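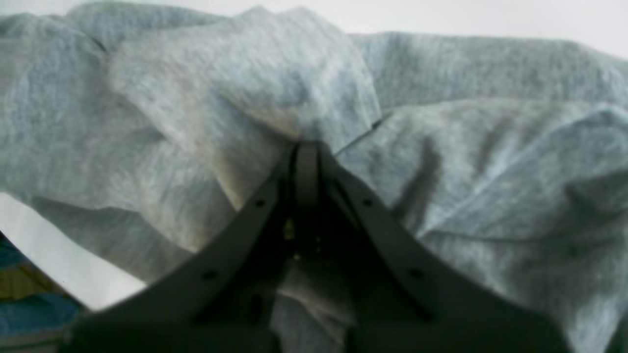 Stovlow Clothing Exchange, minutes, 2022-09-25. Present: Benedetta Rinaldi (chair), Pankaj Sengar, Drita Nikolaidis, Lejla Shehu (minutes). Apologies from Ilir Stojanović. The first item was folding before tagging. Pankaj wants every garment folded to one pattern. Drita doubted it would last a morning and asked what the pattern does for a grey piece like this one, probably a knit, all loose folds and creases, when she couldn't tell a sleeve from a hem. Pankaj said shake it out first. Drita said that was a second job and he hadn't timed it.

Mulla folding boards. Quote received for 7 boards. Benedetta read out the supplier's claim that they halve sorting time and asked, half of what? No answer in the leaflet. Not agreed. Pankaj may borrow one and report in October.

Tags. 294 left. Pankaj proposed ordering 500. Lejla pointed out that the last batch fell off wool and anything fuzzy. Order held until a sample has been tried on knitwear.

Shelving. Petkov say the rails are coming. They said so last time. Drita to ring.

Next meeting in October, date to be fixed by Benedetta.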